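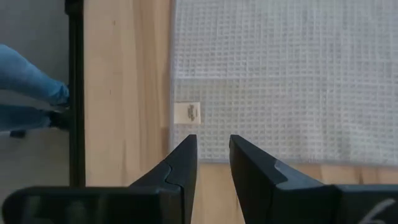 Employees of Distden Group will be asked to choose between two health plans when enrolment opens this year, the company's benefits office has confirmed. The change replaces the single plan that has covered staff at the Wiltcombe and Clultard sites for the past seven years. Under the new arrangement, members may keep a plan with a low excess and a higher monthly contribution, or move to one with a higher excess and a lower contribution. The decision is a personal one and the office will not recommend either plan. A member who works at a bench all day may have different needs from a colleague at a desk, and the enrolment guide has been written with both in mind.

The low excess plan will cost a single member £148 a month. The alternative will cost £50 a month, with the member paying the first part of most hospital and specialist bills each year before the plan begins to contribute. Routine check-ups, eye tests and vaccinations are covered in full under both plans and do not count towards the excess.

The new terms follow a staff survey carried out in February, to which 347 employees replied. Many of those who took part said that they did not know what their present plan covered until they came to make a claim. Others asked for the price of common tests and treatments to be set out before an appointment is booked. The benefits office has accepted both points. A price list will be sent to every member with the enrolment guide, and it will be brought up to date twice a year.

The plans will be run by Salazar Health Benefits, which already handles claims for the Clultard site. Staff at Wiltcombe will be given new membership cards and should go on using their present cards until these arrive. Treatment that has already been approved will continue on the agreed terms, including where it runs past the date of the change.

Members who have a long-term condition, or who are expecting to have planned surgery, are advised to compare the yearly limits as well as the monthly cost. A worksheet for this purpose is included in the guide. It may be filled in at home and does not need to be returned to the company.

Information sessions will be held by telephone and online. Each will cover the same material, and employees need attend only one. Partners and other adult dependants covered by the plan are also welcome to join. Questions about a person's own medical history should not be raised in the group sessions and may be put to Salazar Health Benefits in confidence.

Employees who make no choice during the enrolment period will be placed in the low excess plan. They will be able to change at the next yearly enrolment, or sooner following marriage, the birth or adoption of a child, or a change in working hours.

Issued by the Benefits Office, Distden Group, May 8, 2020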